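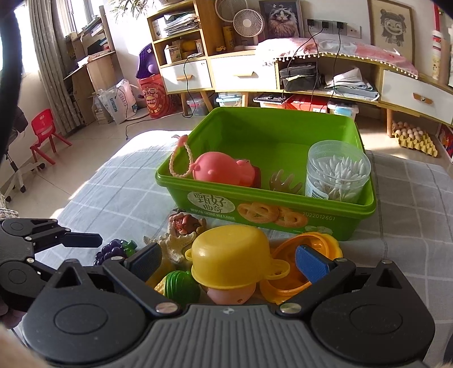 Moving to a smaller place with a toddler: how many toys did you keep out?

Forum: Family Life > House and Home

marigoldporch
Posted 5th August

Hello everybody, long-time reader and I think this is only my second post, so please be kind! We're moving from our house outside Alvarado to an apartment near my mother-in-law, 113 miles away, and we'll be going down to 1,000 square feet with a three-year-old and a baby on the way. I'm happy about it, I really am (she makes the best soup in the world and she adores the kids), but every time I walk past the toys my heart sinks. We have birthday toys and yard sale toys and the ones that come home in somebody's pocket, and my daughter loves all of it with her whole heart for one afternoon at a time.

My sister-in-law says to box up most of it and rotate, a few things out and the rest in the closet. My husband says let her have it all and she'll get bored of it on her own. The move is six weeks off and I'd love to know what worked for you.

tuckerstwoboys
Rotation, all the way! We did this when we moved in February and I wish we'd started years before. I keep four bins in the hall closet and swap one out when the boys start getting cranky with each other. You should see their faces when an old bin comes out, it's like a birthday. My only tip is to mix up what goes in each one. I used to sort by kind, so all the play food was together and all the animals were together, and they'd play for ten minutes and wander off.
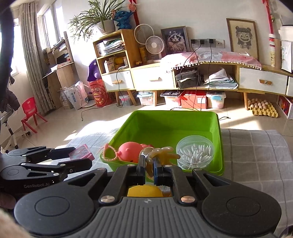

Now every bin gets some animals, some pretend food, a ball or two and something to build with, and they come up with the wildest stories. The crab has been running a grocery store at our house for most of the summer. Also, get bins with lids that snap. We had the Brokano ones and the lids popped off on the stairs, and I was finding blocks in my shoes for days.

oldfarmhousekitchen
I'm going to disagree a little, and I say this with love as a grandmother who has been through it with five. I never rotated a thing. I had one low shelf, and what fit on the shelf stayed, and when something new came in she or he picked something to give to the cousins. It taught them to choose. I do think a closet full of put-away toys is still a closet full of toys, and you're going to want that closet when the baby comes!

tuckerstwoboys
That's fair about the closet, but mine would never have picked. The little one would have cried over a bottle cap. I think it depends so much on the child.

oldfarmhousekitchen
Oh, there was crying, don't you worry. I had one who gave away a stuffed rabbit and then wanted it back for a year. I did end up buying another one, so maybe I'm not as tough as I make out.

bluedoor_on_elm
We went the husband's way, everything out all the time, and I can't recommend it in an apartment. The people below us were very sweet but you could tell. What helped was a blanket. Toys come out on the blanket, and at supper time you gather up the corners and the whole lot goes back in the basket.

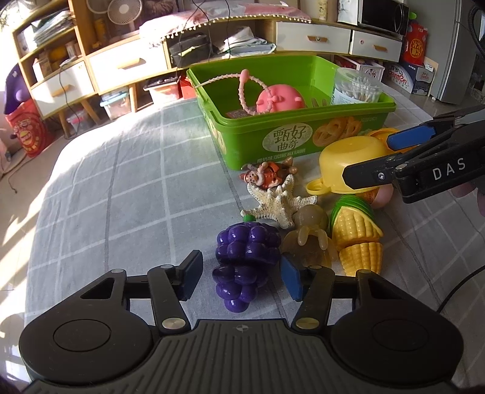
Grapes, starfish and the corn in its two halves

Ask your movers about weight too, if you're paying that way. Garside quoted us for 3,000 pounds and we went over, mostly books, but the toy boxes didn't help. I sold a few bigger things on Godadar beforehand (the play kitchen went in an hour) and used the money for pizza on moving night.

marigoldporch
You are all so lovely, thank you! I read these out loud to my husband and he has come around to the blanket. I think I'll try the mixed bins, but only two of them, and I'll let her pick a few things for her cousins and see how that goes. Does anybody have a feel for whether I should pack the toys first or last? She's already asking me where the tape is.

bluedoor_on_elm
Last, and keep one bin in the car with you. Put her pajamas in it too.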